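Supper Room at Fasmont: Safety Checklist Before Guests, With Comments

Filled in by Liesl Sutter, 6/23/24
Dinner for 16 guests, one long table, menu by Hà

I use the same list as in November, only with the comments made longer, as Hà asked me to write what I really saw and what must be done. OK means I checked it myself. OPEN means it must be closed before the first guest rings the bell.

1. ENTRANCE AND STAIRS

1.1 Outside lamp works. OK
1.2 Handrail is firm. OK
Comment: The upper screw was turning in November. It is now replaced with a longer one and I could hang my weight on it.
1.3 Door mat lies flat. OPEN
Comment: One corner lifts up. Please put new tape under it, the wide tape from the drawer in the hall.
1.4 Coats do not block the way out. OK

2. KITCHEN, COLD SIDE

2.1 Fridge at 4 degrees or under. OK
Comment: I read it two times, in the morning and after the fish was put in. Both times it showed 4. That is the limit, so please do not leave the door open while plating.
2.2 Raw fish on the lowest shelf, covered. OK
2.3 Opened jars have a date. OPEN
Comment: The tamarind paste and the shrimp paste have no date. If Hà does not remember when they were opened, they go away.
2.4 Herbs washed and dried. OK
Comment: The mint was sandy. I washed it again.

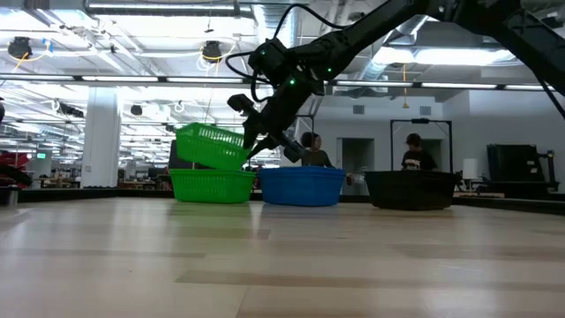
2.5 Separate boards for raw and cooked. OK
Comment: The red board has deep cuts. It can be used for this dinner, but I have written it on the shopping list.
2.6 Cloths changed. OK

3. KITCHEN, HOT SIDE

3.1 Gas hose and tap. OK
Comment: Tested with soap water, no bubbles.
3.2 Fire blanket hangs where the hand finds it. OPEN
Comment: It was hanging behind the aprons. I moved the aprons, but the hook sits too near the stove. In case of fire you would have to reach over the flame. Please move the hook to the door side.
3.3 Extractor filter clean. OK
Comment: Still a little sticky at the back, but I accept it.
3.4 The Clastetar broth heater. OK with remark
Comment: The lid becomes very hot and the handle also. Guests like to come into the kitchen and look inside, so somebody must stand beside it. The cable goes along the wall and never across the floor.
3.5 Probe thermometer. OK
Comment: Checked in ice water.

4. DINING ROOM

4.1 Chairs stable. OPEN
Comment: One chair rocks, and it is the one with the blue cushion. I do not want a guest on it. Take the stool from upstairs.
4.2 Candles stand away from curtain and dried flowers. OK
4.3 Space to walk behind the chairs with a full tray. OK
Comment: It is narrow at the window end. Serve that end from the left only.
4.4 Second exit is unlocked. OK
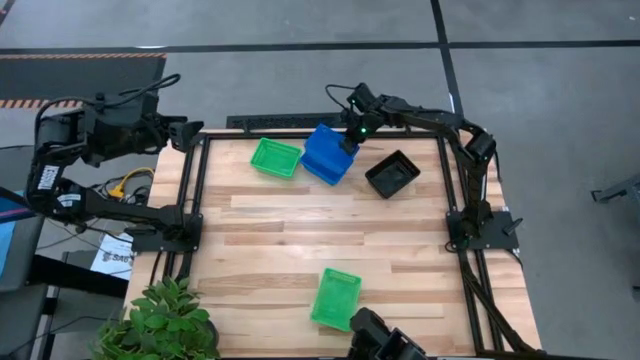
4.5 Floor not slippery. OK
Comment: The new Buromell wax is less shiny than the old one and I find it much better under the shoes.

5. GUESTS AND ALLERGIES

5.1 Allergy answers received from all guests. OPEN
Comment: Two guests have not answered. Hà will telephone them. No answer means we cook for them without nuts and without shellfish.
5.2 Allergy card is fixed at the pass. OK
5.3 Peanuts served in a separate bowl, with own spoon. OK

6. PAPERS

6.1 Insurance valid for paying guests. OK
Comment: The yearly premium is 3,324. I had noted 3,000 in the budget, so the budget must be corrected.
6.2 First aid box complete. OK
Comment: Burn gel is new. The small plasters are nearly finished.

Still open: 1.3, 2.3, 3.2, 4.1, 5.1. Please write your initials next to each point when it is done and leave the sheet on the fridge door. I come one hour before the guests and look at these five again.

L. Sutter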